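Care of Enamel Bowls

Wash enamelware by hand in warm water with a mild detergent, and dry it at once with a soft towel. Steel wool and scouring powder should not be used — both dull the finish. 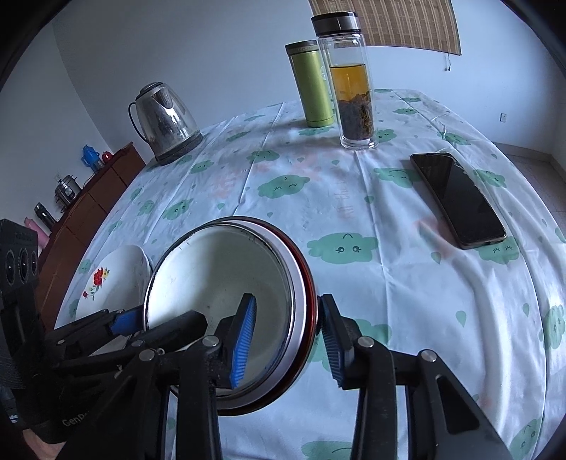

Muireann Ní Chonaill writes that baking soda paste, left on for 2 hours, lifted tea stains that soaking had not.

Bowls with chips on the inside should be retired from food use. They remain suitable for holding clothespins or potting soil. Store stacked pieces with a cloth between them.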